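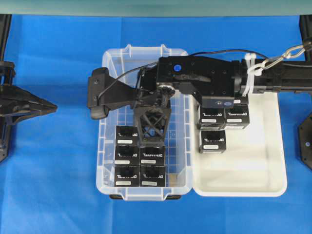 A reader asked whether clear tubs do anything for stored goods that a cardboard carton does not, given the difference in price. The short reply is that they slow moisture and let the contents be checked with the lid on. The longer reply is spread over the answers below.

Storing small goods in tubs: frequently asked questions
Lidix Storage, Sarnwood and Koltcombe
Reading time: 4 min
Print | E-mail

What size of tub should I use?
Choose by weight first and volume second. Our shelves at Sarnwood are rated per bay, and a full tub should not weigh more than 13 kg. Books and tinned goods reach that limit well before the tub is full.

Can I stack tubs directly on a concrete floor?
Use a pallet or battens. Concrete draws moisture in cool weather, and the lowest tub takes most of it. Leave a hand's width between the stack and the outside wall.

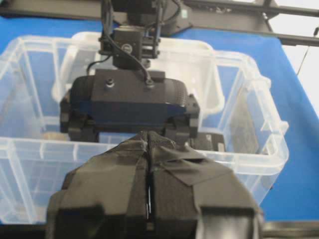 How often is the humidity in the units recorded?
Readings are taken once a day at Koltcombe and twice a day at Sarnwood. The log is kept at the front counter and can be read on request.

Do I need a desiccant?
Only for paper, leather, photographs and optical items. Use the 500 g bag for a large tub. Replace it when the indicator changes colour. Bags must not touch printed surfaces.

How should labels be written?
Label one short end and the lid. Write the unit number, the tub number and the date packed. Pencil on paper tape lasts longer than most felt pens.

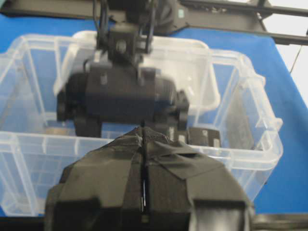 One tenant commented that lids left fully clipped through summer tend to bow, and that opening two clips for an afternoon in May flattens them again. We have seen the same with thinner lids. It does no harm if the unit itself is dry.

What can't be stored?
Fuel, paint thinner, gas cylinders, live plants, perishable food and tires. The full list is in section 4 of the rental agreement.

Are the contents insured?
Basic cover is $700 per unit. Higher cover is arranged through the office and starts on the first of the following month. Keep a dated list of contents off site.

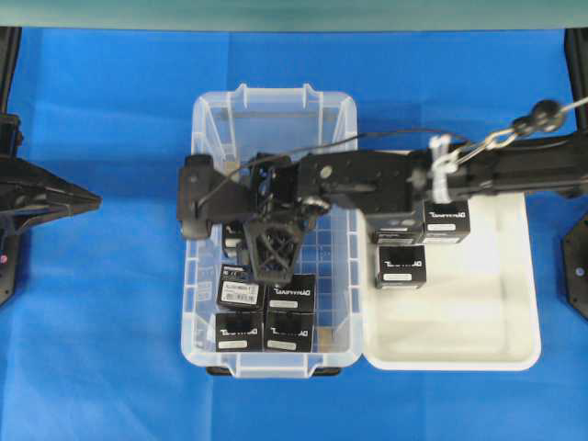 Clear storage bin with a white tray beside it.

Where can I buy tubs?
The Koltcombe counter stocks the Ekanayake range in two depths. Lids are sold separately and fit both. Unmarked tubs can be returned with a receipt.

Answers last checked Wednesday, April 20, 2022.

Print | E-mail
Sign up for our newsletter to receive rate changes and holiday hours. You can unsubscribe at any time.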